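22 Aug 2024
Livmont handheld gripper kit, trial notes, cont.

Unit pair on loan through Lynch until we decide. Today was garments only, on the bed. Chantal operating, me logging. Target is 80 usable folds before the review; we stand at 43.

Trigger travel is fine. Spring is heavier than on the Sanevard set, and grip fatigue starts early in a long session. The slotted yellow fingers flex enough to take a single layer of cotton at the collar if the approach is shallow. Steep approach pinches two layers. Jeans need both grippers and a wider opening than I would like.

Red shirt, long sleeves, start position spread and crumpled, collar toward the headboard: 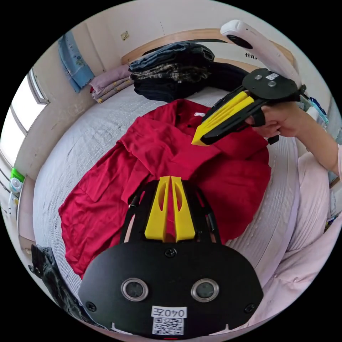
Faults and queries

Tracking dropped in 7 takes, all with the two units close together. Ask Livmont if this is a known limit.
Finger screws: no torque value in the manual. Eoin has written to them.
Quote covers 70 spare fingers, no spare triggers. Wrong way round for us.

Next

Repeat the shirt set with Aidan operating, same start position. Eimear wants the Astard price beside this one before she signs anything.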